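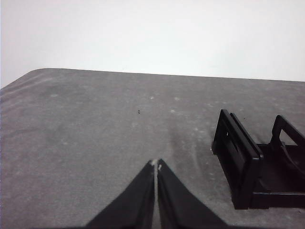
Zolletport 夹爪视角：两指接近合拢，指尖前方为灰色布面工作台，右侧为黑色塑料架。

Zolletport 桌面夹取单元：指尖保养与布面更换

产品编号：2397
适用机型：Zolletport 单臂桌面型，腕部相机版
供应：Cidetti，Zirnalholm
页面更新：2022年10月25日

产品说明

本套件用于 Zolletport 单元的日常保养，包含指尖衬垫两对、灰色台布一张、除尘滚筒一个、内六角扳手一把。夹爪本体和腕部相机不包含在内，需要时请另外订购。

指尖衬垫

衬垫是浅色的，贴在黑色手指的最前端，所以磨损比较容易从腕部相机里看到。如果边缘翘起，或者两边的厚度已经不一样，请成对更换，不要只换一边。

更换的步骤：
先按停止按钮，再关闭夹爪电源。
把两指用手轻轻分开，取下旧衬垫，用无水酒精擦干净粘贴面。
贴上新衬垫，压住14秒。
重新通电，在菜单里选择“合拢校准”，让手指慢速合拢一次。

校准以后，从相机看，两指应当对称，中间的缝是竖直的。缝如果向一边斜，请松开指根的螺丝，重新对正以后再拧紧，力矩为2 N·m。

台布

台布的作用是减少反光，也让物体放下去的时候不容易滑动。布面上的绒毛、灰尘和小黑点会影响识别，特别是做小零件的任务，开机前请用滚筒清洁一遍。皱褶请从中间向桌边抚平。靠近圆角的地方最容易起皱，铺的时候请先固定这一边。台布可以冷水手洗，不可以烘干，也不可以用熨斗直接烫。

架子的位置

放置架应当平稳地立在布上，底部的横条全部接触桌面。架子下面如果有布的折痕，架子会轻微倾斜，示教点就会有偏差。移动过架子以后，请重新做一次位置示教，全部过程将近11分钟。

常见情况

手指合拢时有声音：检查衬垫是否贴得太靠外。
相机图像发暗：清洁镜头，然后检查曝光设置。
布面总是滑动：桌边的夹子没有夹紧，或者夹子的橡胶已经老化，可以单独购买。

订购

套件现在有库存。11月开始，台布增加深灰色可以选择，价格相同。中文的技术问题请写信给 Hà 服务点，来信请写明机器的序列号，并附上一张腕部相机的图片。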